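Keeping apples on an open white shelf: acceptable practice?

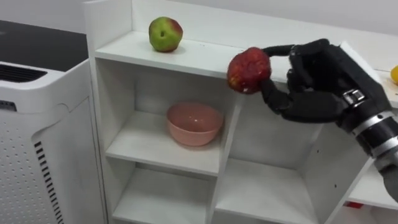

Hodwood, Nov 30, 2023

Our residents' lounge has a white cubby unit with a flat top, and fruit is regularly placed directly on it. A green apple with a red blush and a darker red one are typical of what we offer. The compartments underneath are used for bowls, among them a pink one. I have been asked to write a short guideline for the lounge and would appreciate advice on two matters. Should apples stand on the bare surface, or must they be in a bowl? And at what stage should an apple with a lumpy or wrinkled skin be withdrawn? The lounge is heated from early morning and the unit is against an inside wall.

Hanna Marciniak

Apples may be kept on a clean, dry surface for several days. We recommend the following to our own tenants at Clollard. Wipe the shelf with warm water and mild dish soap, and dry it fully before fruit is set out. Leave a gap between apples, as one that spoils will affect those touching it. Set them back from the front edge. A slightly wrinkled skin generally indicates loss of moisture, and such an apple may still be cooked. Soft brown areas, leaking juice or mold are grounds for disposal. In a heated room, we advise putting out only what will be eaten that week and refrigerating the remainder.

Cheuk-hei Yuen

Use a bowl. You already have one.

Miłosz Kołodziej

I concur with the first reply in most respects. Please note that white shelving may stain if juice is left overnight, particularly along the joints between panels. A deep bowl is suitable for a small quantity, but fruit at the bottom should be checked whenever more is added. All apples should be rinsed before eating, wherever they have been kept.

Ilari Hirvonen

Contact the moderators | © 2023 Tristivora Community Help | Back to top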